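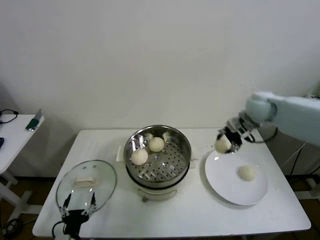

Gescombe Electric Steamer
Small steaming set for buns, dumplings and vegetables

Gescombe is an electric steamer for the small kitchen. It consists of a white round cooker base, a stainless-steel pot, a perforated steel steaming tray and a clear glass lid with a white oval handle. The base has a curved wire handle on the front. You put water in the pot, lay the tray, close the lid and choose the time. A stove is not necessary, and the set can stand on any flat table near a socket.

The steaming tray
The tray is flat and punched with rows of small round holes, so the steam rises through the whole surface and not only at the side. For steamed buns this is important. A bun on a solid plate collects water below and becomes sticky. On the tray we still recommend a small square of baking paper under each bun, especially when the dough is soft. Leave two finger widths between the buns, they grow more than one expects.

The lid
The lid is made of glass with a steel rim. You can look at the food without opening, and we ask you to do so, because each opening lets the steam go out and makes the cooking longer. When you take the lid off, tilt it away from your face and put it upside down on the table. In this way the drops stay in the glass and the table does not get wet.

Steaming plain buns
Fill the water to the line inside the pot. Let it come to steam before the buns go in. Small plain buns need about 10 minutes, filled buns some minutes more. After the time is finished, switch off and wait 2 minutes with the lid closed. If you open immediately, the skin of the bun can fall together and become wrinkled. Then move the buns to a plate one by one. Hold them lightly at the sides – fresh dough takes the mark of every finger and every tong.

Buns from yesterday can be steamed again on the same tray. They become soft like on the first day, which a microwave oven does not manage so well.

Cleaning
Pull out the plug and let everything become cool. Pot, tray and lid can be washed with warm water and a soft sponge. The base must never go under water, wipe it with a damp cloth only. If dough has dried in the holes of the tray, soak it first and use a soft brush. For white spots from hard water, heat 100 ml of vinegar with a little water in the pot, then rinse well.

What customers write
"I make buns for my children before school and the pot is small enough to stay on the table. The wire handle I use every day. I would like a longer cable." Mwende Mutiso

"Good steam, and easy to wash. The instruction book could have bigger letters." Kolbrún Vídalín

Delivery and spare parts
The set comes with base, pot, steaming tray, lid and a printed instruction book. Tray and lid can also be ordered alone. Please write the name Gescombe in your order, the parts of our larger Wallcombe steamer have another diameter and do not fit. The next delivery of single lids is expected in April.

Sold and serviced by Jorkis Kitchen Supply. Page last changed 2021-02-20.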